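We use cookies to keep you logged in and to remember which threads you have read. OK / More info

Used workstation, empty socket, what would you put in it?

tyra_a
Picked up an old tower from an office clearance. No CPU in it, no hard drives, no keys, no manual, and the seller described it as "complete, nearly." It came out of a Trutura branch that was closing, so it has presumably spent its life opening spreadsheets and being kicked under a desk. I'd like it to run my photo library and maybe some light video work. Budget for the processor and memory together is 400. Is it worth it or have I bought a footrest?

Folke H.
Footrest. But a footrest with handles, if it's the model I think it is, so you're ahead of most of us. Post the inside before anyone spends your money for you.

lakmal_s
Ignore Folke, he has been telling people to buy new since his own board died in February. Those office towers are built like bank vaults. What you want to look at is the socket. If the lever moves freely and the contacts look even under a lamp, you are most of the way there. And don't rest anything on it, including your gaze for too long.

tyra_a
Side off, tower on its side. Socket is open with the lever up. I have not breathed near it.

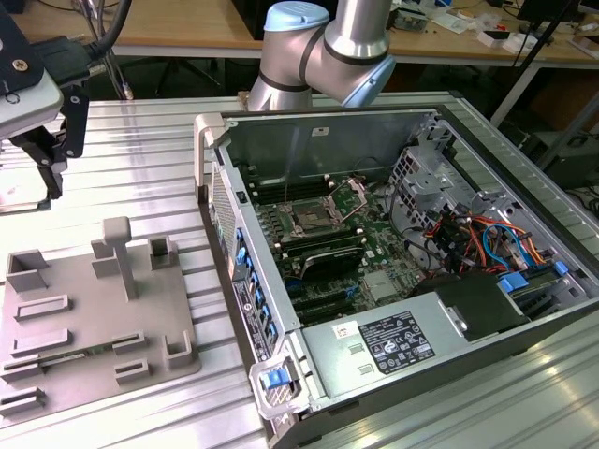
Tyra Amundsen

There's one module seated in the lower bank of slots and I don't know if it's worth keeping. The blue bits are all latches, as far as I can tell. I have pressed two of them and nothing fell off, which I'm counting as progress.

lakmal_s
Nice case. Blue latches mean somebody once paid extra so that a technician could go home early. Two banks of memory slots, so check the manual for which ones to fill first. Boards like that can be fussy about order and will beep at you like a reversing truck if you get it wrong.

Folke H.
One module in all those slots. Generous of them to leave it. Somebody stripped this for parts and got bored.

Mohandas Rai
Before you buy anything, read the label on the power supply and write the wattage down. I had one rated at 735 that I assumed was fine forever, and it was, until I added a graphics card that drew power like a space heater. Also follow that bundle of colored cables and see what's on the end of each one. Office machines sometimes use their own plugs, and you want to learn that now and not at eleven at night with the card already unwrapped.

Folke H.
Or spend 400 on a new box with a warranty and a socket with something in it.

lakmal_s
For 400 you get a new box made of yogurt lids.

Folke H.
A quiet yogurt lid, with a processor.

tyra_a
Please fight in the other thread. What about drives? The cage looks solid but I've no screws for it.

Mohandas Rai
You may not need screws if the drive bay latches do what they look like they do. Some of them want plastic rails on the drive first. My rails came in an Astora parts bag, and half of them fit, and the other half are holding up a tomato plant.

holger_v
Put the socket cover back on if you have one. If you don't, close the retention frame gently and leave it closed till the new CPU is on the bench. I bent a pin by setting a screwdriver down "for a second." It cost me a board and a long evening with a magnifier that made me feel born in 1934.

Also do not order the cheapest paste. Do not order the 3000-review one either, it's the same paste.

tyra_a
Frame is going down tonight. I'll get the board number and look up the supported CPUs before I order. Folke, if it doesn't boot you can have it for your feet.

Folke H.
I'll collect. Leave the handles on.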